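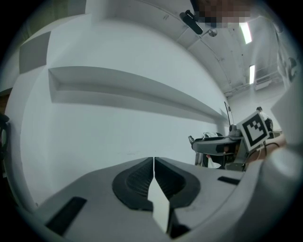 How far off is the step count on the Plukent band compared with the Restov?

Over the same walk, the Plukent came in 23 steps high and the Restov came in 47 low, so neither one is bad enough to send back.

August 27, 2024

OK, longer notes, while I still remember which wrist was which. I wore the Plukent on the left and the Restov on the right, then swapped them and did the whole thing over. The walk is the one we always use: out the side door, along the fence, past the mailboxes and back. Morenike Ogundipe walked with me and kept the clicker, so the hand count is hers and I trust it way more than mine (I start talking and lose my place).

Swapping wrists mattered more than I figured it would! I'm left-handed and I wave that arm around when I talk, and the Plukent seems to take every wave as a step. On the right wrist it calmed down a lot. The Restov didn't care much either way, but it's slow to wake up. The first few steps after standing still just don't get counted. If you walk in short bursts, like around a kitchen, that's going to add up.

I tried the kitchen thing too, sort of. Walked 300 steps in little chunks of ten or so with a pause in between. The Plukent was close. The Restov was hopeless and I stopped writing it down halfway through, which I now regret, so that one needs doing again properly.

Heart rate next. I only have the chest strap to compare against, and the strap's battery is on its way out, so take this with some salt. Sitting down, both bands agreed with the strap pretty well. On the stairs the Restov lagged behind, then caught up once I was standing at the top puffing. The Plukent jumped up right away and then dropped out completely for a bit, just two dashes on the display. I tightened it one hole and the dashes went away. Note to whoever picks this up: one hole tighter than feels natural, and above the wrist bone.

Sleep: I don't have much yet. One night each. The Restov says I slept through the dog barking, and I very much did not.

Evaristo Ledesma wants to know if we can get the raw numbers out without going through the phone app. Short version, the Restov lets you export a plain file, with one row per minute. The Plukent only syncs to its own app, and the app only gives you pretty charts. He's been poking at Lasstead, the little import tool he wrote for the old bands, and he thinks he can get it to read the Restov file with a small change to the date column. I said go ahead, but please leave the old version where it is, I still have last year's walks in there and I don't want to redo them.

Charging. Both use a clip-on cradle and neither cradle fits the other band, of course. The Plukent's clip slides off if you bump the table. I've put a rubber band around it, works fine. Both were still going when I took them off the second evening, so no battery numbers yet.

Straps: Morenike says the Restov strap gets itchy under the buckle. I didn't notice it, but I had it on over a sleeve part of the time (yes, I know, and no, those readings aren't in the totals).

Still to do:

- kitchen walk again, both bands, write everything down this time
- new battery for the chest strap
- a 400-step walk pushing the shopping cart, hands still, both wrists
- at least a week of sleep on each band
- ask Evaristo for the export once the date column is fixed

The Xolalpa band is supposed to get here in September. I'll hold the cart walk for that one if it's early, so all three go around together. Spreadsheet is in the usual folder, second tab. The first tab is the old bands, please don't sort it.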